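From: Emil Aebischer
To: Bomwood Home Fermenters list
Date: Wednesday, April 8, 2020
Subject: Re: Slow sourdough starter in a cool kitchen

Anderson Cordeiro wrote:
> I've been feeding mine twice a day with the Plirirska rye and it
> barely moves. A few bubbles at the edges and a smell like nail
> polish. The kitchen is chilly in the mornings. Should I throw it
> out and start over? I have most of a bag left and hate to waste it.

Oh Anderson, please don't throw it out! Mine sulked for the better part of two weeks in November and it has been raising bread ever since. That nail polish smell usually means it's hungry, so I'd change the meals before giving up on the patient.

Keep 60 grams of the old starter, and give it 70 grams of rye and the same of water, just warm to the touch. Stir it well (scrape down the sides, mine gets crusty there), set the lid on loosely and put the jar in the oven with only the light on. Tape a note to the oven door — I once preheated a jar of mine and we had to open every window in the house.

I'd also go to once a day until it starts to rise, then back to twice. If you feed a cold, slow starter too often you keep thinning it out before it gets anywhere. When it doubles between feedings a few days running, try a small loaf. My first one was about 224 grams of flour, baked in a little pot, and we ate the whole thing standing up with far too much butter.

As for the spare rye, the caraway crackers from the Işık bakery handout use up a good deal of it, discard and all. I can type the recipe out if you've lost your copy.

Do let us know how it goes, and warm wishes to everybody on the list.

Emil 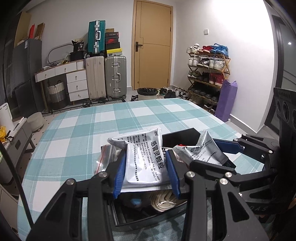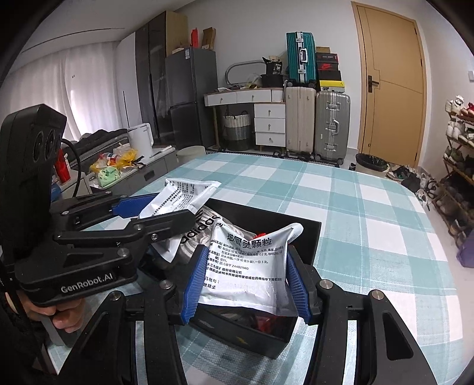
Both: 感冒灵颗粒 packet, printed side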